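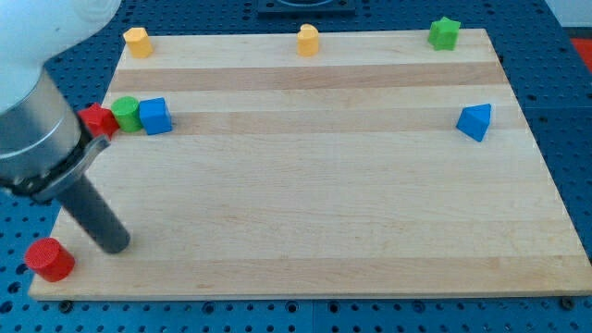 Workshop notebook / Finishes / Board oils

September, second entry on this

Started 9:40. Picking up the oil comparison where I dropped it. The claim I'm trying to check is the one on the Skuvero tin, that one coat of their hardening oil does the work of three coats of plain mineral oil on maple. I don't believe it, but I said I'd test it before I said so again at lunch.

Stock: offcuts from the Mondmont order, all hard maple, planed the same day. Sanded everything to 180 and then stopped. Last time I went to 260 because that was the paper on the bench, and the Skuvero beaded up on two pieces and sat there like rain on a car. Either the surface was too closed or there was glue haze on it. I blamed the oil in my notes. Crossed that out today, it wasn't fair.

Pieces are marked on the end grain in pencil. S is Skuvero, P is Punlow, M is plain mineral oil, X is bare. Do not mark in ink. The ink on the last P piece bled into the oil and I spent half an hour wondering why Punlow had gone purple.

Application: rag, flood it on, wait 15 minutes, wipe off, stand on edge. The tin says wait 30. The Punlow leaflet says "until absorbed," which could mean anything. I kept all of them at 15 so they'd be treated alike, and yes, that means S didn't get its full time. Will run a second S at 30 so there can be no complaining.

10:50. All wiped. S has the strongest color, quite yellow. P is paler and smells like a crayon box. M looks the way mineral oil always looks, which is to say good for now. I don't trust anything about color on day one. Every finish looks wonderful for an afternoon.

Water test from the first round, copying it over from the loose sheet before I lose it: one spoonful on each face, left until it was gone or I got bored. X darkened right away and raised the grain so you could feel it with a fingernail. M held out longer than I expected. S was better than M, though nowhere near three times better by any measure I can think of. P was the same as M. If somebody wants to argue that wax takes a week to settle, fine, I'll repeat it in a week.

Problem with the whole exercise: a spoonful of water on a flat offcut isn't how a board gets treated. A board gets lemon juice, a hot pan set on it by somebody's brother-in-law, and then it stands wet on one edge in a rack. The edge is where they all fail, and I've been testing faces. Need end grain samples. Should have thought of that before cutting everything to length.

Also not convinced by the "food safe when cured" line. Cured when? The tin gives a number of days at room temperature and doesn't say which room. Ours was cold enough this morning that I kept my jacket on. I'd like to see one of these makers say how they decided it was cured. Rubbing it with a thumb is my method and I don't print it on a tin.

Cost, for whoever does the ordering: Skuvero is much the dearest, and the can skins over once opened. I lost the bottom of the last one. Decant into a small jar filled right to the top, or squeeze the air out of a pouch. The marbles trick works but then you own oily marbles.

1:15. Flores called about their serving boards, wanting to know which oil we recommend. Told them mineral oil, often, until I have something better to go on. They had been hoping for "never again." Everybody hopes for that. I haven't met the finish yet.

2:30. Second S piece wiped at the full 30. Slightly darker than the first S, maybe. Put them side by side by the window, then under the bench light, and got a different answer each time. Writing down "no difference" until I can check it in better light.

Rags are laid flat outside on the wire. Please leave them there, the S ones can heat up if they get balled up in the bin.

To do
Cut end grain pieces, 2 per oil
Repeat water test on P in a week
Try coffee, and vinegar if there's any left
Find the loose sheet with the first weights on it
New 180 paper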